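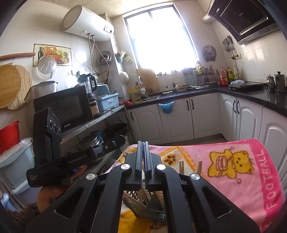
Wooden chopsticks standing in a gray slotted holder.

Chopstick and Utensil Holders

Apr 24, 2018 | From the Grilura Household Encyclopedia, Kitchen and Table section

A utensil holder, also called a utensil caddy, cutlery drainer or chopstick basket depending on where you grew up and what you put in it, is an open container that keeps long, thin eating and cooking tools upright between meals. It is one of the humblest things in a kitchen, and many people own the same one for so long that they could not tell you where it came from. Even so, holders come in a surprising number of shapes, and a good deal of household habit has grown up around them.

This article deals mainly with holders meant for chopsticks, although nearly everything in it applies just as well to spoons, forks and the odd wooden spatula that ends up living among them.

Background

Chopsticks have been used in East Asia for well over 3,000 years, first for cooking and later for eating at the table. For much of that time they were stored in whatever was handy: a length of bamboo closed at one end by its own joint, a clay jar, a cloth wrap or a drawer. The bamboo tube is probably the simplest holder there is, and it can still be found in kitchens and noodle shops today, sometimes with a few small holes drilled near the bottom to let the water out.

Glazed pottery holders made to hang on a wall became a familiar sight in many homes. They usually have a flat back, a rounded front and a hole or two for a nail, and older ones may be decorated with flowers, fish or lucky characters. People who collect kitchen pottery are fond of them, partly for the painting and partly because they were everyday things that got knocked about, so a clean one is always a nice find.

Plastic changed the picture a great deal in the second half of the last century. A molded holder was light and cheap, it did not chip when it fell in the sink, and it could be made full of openings in a way that would have been hard work for a potter. Stainless steel holders came along as well and remain popular in restaurants, where they go through the dishwasher day in and day out.

Common types

The standing cup or tube is the plainest sort. It takes up very little room and suits a small household, though a tall pair of cooking chopsticks can tip a light cup right over, and many a cook has learned to drop something heavy in the bottom.

The divided basket is wider, with 2 or more compartments side by side. Families like it because the chopsticks can go in one part and the spoons in another, and it is a help at mealtimes when somebody small has been sent to set the table.
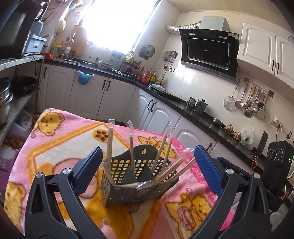

The hanging holder goes on a hook, a rail or a suction cup, usually above the sink so that the drips fall where they do no harm. It frees up the counter, which is a blessing in an apartment kitchen, but it does ask for a hook that can be trusted. Many baskets are made to do both jobs and will sit flat or hang up as you please.

Lidded boxes and drawer trays are the last main group. These keep off dust and cooking grease, and they look tidy, but they should only be used for utensils that are already fully dry. Some lidded models have vents in the sides to get around this, with mixed success.

Drainage and airflow

If there is one thing that matters more than looks, it is letting the water get away. Bare wood and bamboo soak up a little moisture each time they are washed, and if they stand in a puddle overnight they may darken at the ends, begin to smell musty or grow mold. Slots, lattice sides and raised floors all help the air move. A holder with a solid bottom can be perfectly good too, as long as it is emptied and wiped often.

Crowding is the other trouble. A basket stuffed to the brim dries slowly in the middle, however many holes it has, and most homes own far more chopsticks than they use in a week. It is worth taking out the spares, drying them well and putting them away somewhere airy until company comes.

Which end should be up is a matter of friendly disagreement. Those who stand them with the eating end up say it keeps the clean tips out of the damp. Those who prefer the eating end down say that fingers then touch only the handles when a pair is pulled out. Both camps have a point, and most households simply do what their grandparents did. Whichever way is chosen, it helps to keep the holder itself clean.

Cleaning and care

A weekly wash is enough for most holders. Empty it completely, soak it in hot water with a little dish soap, and work a narrow bottle brush into the corners, where a slippery film likes to gather. White vinegar will loosen the chalky marks left by hard water. Rinse well and leave the holder upside down until it is dry all the way through.

Check the label before putting plastic in the dishwasher. Some kinds soften and warp at temperatures above 70 degrees Celsius, and a warped basket never sits quite level again. Old pottery should be washed by hand and kept away from sudden changes in heat.

Wooden chopsticks want looking over now and then as well. Any that are split, rough or badly stained should be thrown out, or sent off to the garden, where they make very decent markers for seedlings.

Collecting and local interest

Utensil holders have a small but loyal following among collectors. The Ghanem Museum of the Home in Brimport keeps 17 wall-hanging pottery holders in its kitchen gallery, most of them given by local families, along with a few early plastic ones in cheerful colors that tend to make older visitors smile. Each December the museum puts on a table-setting display, and several of the holders come out of their case for it. The Cultley pottery, a short walk away, sells new holders made after the older shapes, with extra drain holes added.

See also

Dish racks; Chopstick rests; Bamboo in the kitchen; Care of wooden spoons

14 comments | 38 shares

Grilura Household Encyclopedia | Contact us | Copyright 2018 Grilura. All rights reserved. | Back to top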